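Wekasus Community Help > Workspaces > Desks and lighting

White desk in a big shared room, glare all afternoon, what do I move first?

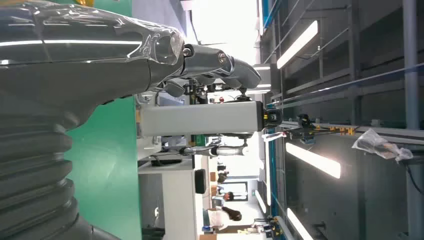

The desk and monitor, with the green panel closer in and the bright end of the room at the back.

Posted by Ramesh Mathur, 30th March

I have inherited a desk. It is a white one, white top and white front panel, in a long open room on the ground floor of the old Srour building, and I was told it was the good desk. I now believe the previous holder moved two provinces over to get away from it.

The trouble is light. One end of the room is very bright and there's more coming in from the side, and by early afternoon the desktop is lit up like a curling rink. I can read the monitor in the morning. After lunch I mostly read my own forehead. The monitor is a plain black one on its own stand, no arm, and the cable only lets it turn so far before it pulls itself off at the back.

Things I've tried:

Turning the brightness up to full. Now I have glare and a headache.

Turning the desk side-on. Better for the screen, worse for everything else, as it put my chair in the path people take to the kitchen and I was apologizing all day.

A desk mat. It was black, it was too small, and it slid. I'm told it was a premium product.

There is a tall green panel further up the room that doesn't seem to be doing a lot for anyone, and I've wondered about getting it round to my side as a screen. It can be shifted with two people. The building's office has also had a quote for proper blinds from an outfit called Drirka: $3,850, which was read aloud at a meeting and followed by a long silence. So blinds are not happening before November, if then.

There are 27 of us on the floor and people walk past all day, so I can't build a fort, much as I'd like to. I've got $200 I can spend without asking anyone. What should I do first?

Walid Azar

I did desk layouts for offices for a good many years and I've met your desk. Not yours personally, but its cousins. White tops look lovely in the brochure and then you put one near a window.

You've got two separate problems and you're treating them as one. Light bouncing off the screen is the first, and light bouncing off the desktop into your eyes is the second. A panel helps with the first if you get it in the right spot. It does almost nothing for the second.

Do the screen first, as it costs nothing. Switch the monitor off at the worst time of day and sit down in your normal position. Whatever you can see in the dark screen is what's bothering you. If it's a window, you want the screen at right angles to that window. If it's the lights overhead, tip the top of the monitor towards you slightly and drop it as low as the stand goes. People always tilt it back, and that points it at the ceiling.

You said the cable is short. Buy a longer cable! That's the first thing out of your $200 and it'll barely dent it. I've seen whole rooms arranged around a cable nobody wanted to replace, including one where the manager faced a wall for a year.

Then the desktop. Get a big matte mat, mid-grey or a dull green, wide enough to go under the keyboard and past both elbows. Avoid black. Black against white is its own sort of tiring, and it shows every crumb. Measure before you order. Rubber backing, or it'll wander like your last one.

Then, and only then, borrow the green panel. Have someone hold it upright between you and the bright end while you sit, and get them to move it a foot at a time until you stop squinting. Put tape on the floor there. Ask whoever is nearest the panel now before you take it, and ask whoever looks after the building about walkways, as they'll have a view on where a tall thing can stand.

One more. If you have a light meter, or a phone app that pretends to be one, about 500 lux on the desktop is a comfortable figure for ordinary desk work. The apps are rubbish in absolute terms but decent for comparing one spot with another. I suspect you'll find the good desk is three metres from where it's currently parked.

gumboot_gary

just swap desks with someone who gets in early and leaves at lunch. they get the nice morning, you get whatever cave they're in. solved it at our place in a day

also white desks are a scam

Posted by Wivinico_user

Agree with Walid on the mat and the cable, disagree on the panel. We put one up beside my desk and for a week it was bliss. Then it became the noticeboard. Then it became where coats went. If you bring it over, get in first and claim it with something dull, like a fire drill notice.

What fixed ours was sticking matte film on the screen. Cheap, fiddly, and I got a bubble in the top left corner that I've grown fond of. Clean the screen twice before you put it on. Do it away from anybody wearing a jumper.

Also check the angle of your chair. I'm serious. Mine was set so high that I was looking down onto the desktop glare. Dropped it a couple of notches and half the problem went.

Ramesh Mathur (original poster)

Thanks all. Did the switched-off screen test and it was the bright end of the room plus a strip of ceiling light, so I've tipped it forward and ordered a longer cable and a grey mat that is frankly enormous. Gary, I asked the only person here who leaves at lunch. She laughed for some time.

Panel still where it was. I'm told there's a form.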